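# House rules for two people teleoperating in the same room - what do you do?

**Uliana Savchuk**

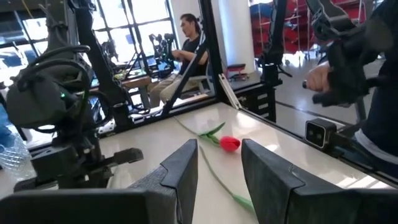
So we're a small group, and we've been recording pick-and-place demos with tabletop arms since January. Right now it's mostly artificial flowers, with tools coming later. We drive everything by hand controller and until recently there was exactly one station, so our "rules" were whatever I yelled across the room. Now there are 2 stations going at the same time and the yelling doesn't scale!

What I've got so far is a page of notes taped to the door, and half of it contradicts the other half. I'd love to hear what other people put in writing. Specifically:

- Who is allowed to hit the stop, and what happens after somebody does?
- Do you let a person reach onto the table while the arms are live, if they're the one holding the controller?
- What goes in the log, and what's just clutter?
- How do you treat a botched take? I've been keeping them with a note, my coworker deletes them on the spot, and we've had words about it.

We're on Jirnton arms if that matters. Nothing big or fast, but the fingers are chunky and I've seen one shove a table prop a good distance. I'm supposed to have a draft ready by Thursday.

---

**Brodie Ormsby**

Just keep your hands off the table when it's on. We never wrote anything down and it's been fine. For the bad takes, delete them, disk space costs money.

> **Soon-im Pyo:** Please don't go with "never wrote anything down." We were fine too, right up until a new person started and had no way of knowing what the rest of us knew.

> **Brodie Ormsby:** Fair, there's only me and my brother so I guess it's a different situation.

---

**Soon-im Pyo**

I wrote ours at Zela and I've rewritten it more times than I want to admit, so take whatever is useful. Going in your order.

**Stopping.** Anybody in the room can stop any station, including a visitor, including the person who came in to ask about lunch. They don't have to explain first. The part that took us longer to get right was the restart. Only the operator of that station restarts it, and they say "going live" out loud and wait for an answer from whoever is closest. It feels silly for a week and then you stop noticing it. With two stations you also want the stops labeled with the station name, in big letters, on the stop itself. We had ours side by side on a shelf for a while, which was a terrible idea.

**Reaching in.** No. I know it's tempting when you've got the controller in one hand and the prop has rolled six inches the wrong way. But your arm only holds still as long as your other hand does, and people shift their weight when they lean. Our rule is controller parked, arms held, then reach. For resets we say the same person does both, so there's never one person reaching while someone else drives.

If your two stations share any floor space, tape a line for where the operator stands or sits. Check it from both seats. I put our first line down from one side only and the other operator had to step over it to get to his stool.

**Logging.** Keep it short or people will make things up at the end of the day. Ours has:

1. Station and operator
2. Task name, spelled from the list, no freehand
3. Prop used
4. Take number
5. Outcome: good, bad, or stopped
6. One line of comment, optional

We used to have a field for lighting. People typed "normal" every single time, so it's gone. If you have big windows you may want to write down when the blinds change, though, that one has been useful to me.

**Bad takes.** Keep them and mark them! I went back through a batch of 1063 takes last spring and 46 were marked bad, and those were what told me the task instructions were confusing. If they'd been deleted on the spot I would have seen a nice clean folder and learned nothing. What you do need is one agreed meaning of "bad." For us, dropping the prop is bad, a slow or ugly grasp that ends up in the right spot is good, and anything where the stop got pressed is "stopped" no matter how it looked.

One more thing you didn't ask about. Check the controller cables at the start of each shift, by hand, the full length. Ours get dragged around a lot.

> **Uliana Savchuk:** This is so helpful, thank you. The restart call-out is going in tonight. Did you set a limit on how long somebody drives for?

> **Soon-im Pyo:** Yes - 46 minutes! Kidding. We do half an hour and then swap or take a break. I get sloppy after that and I'm pretty sure everyone does.

---

**Demyd Zakharchenko**

Agree with nearly all of Soon-im's post. I'd add a speed cap for new operators. We keep people on the slow setting until they've done a full session with someone sitting next to them, and the person sitting next to them signs off in the log.

Also, find out what your workplace safety person expects before you finish the draft. Mine wanted a written risk assessment for each station separately, and I'd done one for the room, so I got to do it all over again. The manual for your arms should have a section on shared spaces too. Read that before you copy anyone's rules off a forum, mine included.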